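Can a Machine Put the Lid Back? Kitchen Chores as a Test of Household Automation
Student project report, Wodmont course in applied automation
November 25, 2020

1. Question
Washing machines and dishwashers automate a chore by closing it inside a box. The work left over is mostly handling: picking up, placing, opening, covering. We asked whether a general-purpose arm can do one such step, placing a lid on a cooking pot, without a person correcting it.

2. Method
The arm ran the Sisay control program with a parallel two-finger gripper. Each trial started with the lid flat on the table and the pot beside it. A trial was counted as a success if the lid sat level on the rim and the gripper had released it. The operator could stop the arm but could not steer it. We ran 42 trials and changed the lid position between trials.

3. Results
The lid was placed correctly in 27 of 42 trials. Of the 15 failures, six were missed grasps at the handle. The other nine were placement errors, where the lid was held but came down tilted on the rim. Mean time for a successful trial was 36 seconds. A person does the same step in two or three.

4. Discussion
Grasping was the easier half. A loop handle gives the fingers a clear target, provided the approach is centered. Clear glass is harder, as the table shows through it and the outline depends mainly on the rim.

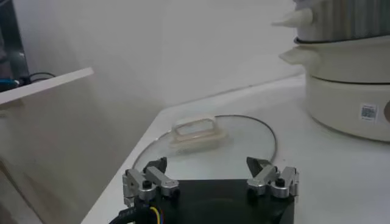
Figure 1. Gripper open, glass lid on the table, handle ahead of the fingers. Cooking pot with steamer tier at right.

Placement needs force sensing that our setup lacked. The planned comparison with the Idevano hand was not completed and is moved to December.

5. Conclusion
At this success rate the step still needs supervision. We would not leave the arm alone with a hot pot.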